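Dos semanas recogiendo demostraciones y sigo sin verlo claro

Llevo dos semanas con la pinza de mano y ya puedo decir que me creo la mitad de lo que me contaron. Morena Caruso, que lleva la recogida en Liltivano, me la dio con una frase que he oído en todas las charlas del gremio desde que empecé: más datos y se arregla solo. Bueno. Tenemos 1122 demostraciones y el modelo sigue cerrando los dedos a un palmo de la cuchara.

El método es sencillo de explicar y aburrido de hacer. Coges la pinza, te pones delante de la mesa, aprietas, levantas el objeto, lo dejas en otro sitio, paras la grabación. Luego otra vez. Un buen turno mío son 90 episodios, y a partir de la merienda ya no me fío de ninguno, porque empiezo a mover la muñeca siempre igual. Eso en la hoja de control no sale. En la hoja pone «válido».

Mi primera queja es la variedad. Se supone que el modelo tiene que ver cucharas, tazas, trapos y cajas en cocinas distintas, con luces distintas. Nosotros tenemos una mesa de madera clara, bastante bonita por cierto, con una veta que hace ondas y que a estas alturas podría dibujar de memoria. Me temo que el modelo también. Cuando pregunté si no estábamos enseñándole sobre todo a reconocer una mesa, Ifor Skyrme me contestó que eso se corrige aumentando las imágenes: cambiar el color, recortar, girar un poco. Puede ser. A mí me suena a pintar el mismo coche cinco veces y decir que tienes una flota. 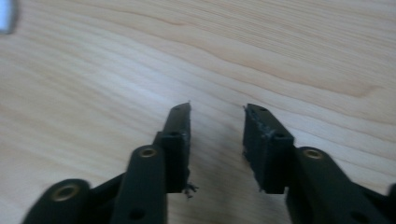

La segunda queja es el desgaste, del que en los artículos se habla poquísimo. Los dedos se rozan, se les deshilachan los bordes, y el agarre de la demostración 1000 no tiene por qué parecerse al de la primera. ¿Se anota en algún sitio? En nuestro caso, no. Propuse apuntar el estado de las puntas al empezar cada turno y me dijeron que lo hablaríamos el martes. El martes hablamos de discos duros.

Y luego está el filtrado. De las primeras 285 grabaciones que revisé yo mismo, tiré más de 90: agarres a medias, la mano tapando el objeto, episodios que empezaban con la cuchara ya en el aire. Me pidieron que fuera menos estricto. Lo entiendo, hay una cifra que entregar en junio, pero entonces que no me vengan con que la calidad es lo primero.

No digo que la idea sea mala. Enseñar con la mano es mucho más cómodo que teleoperar un brazo, eso lo firmo donde haga falta, y a ratos el modelo hace cosas que me dejan callado. El otro día apartó un trapo para llegar a la taza y no recuerdo haber grabado nada parecido. Ifor lo celebró como un gol. Lo repetimos 5 veces y no volvió a salir.

Mañana toca turno largo, otra vez cucharas. He pedido que al menos me dejen poner un mantel.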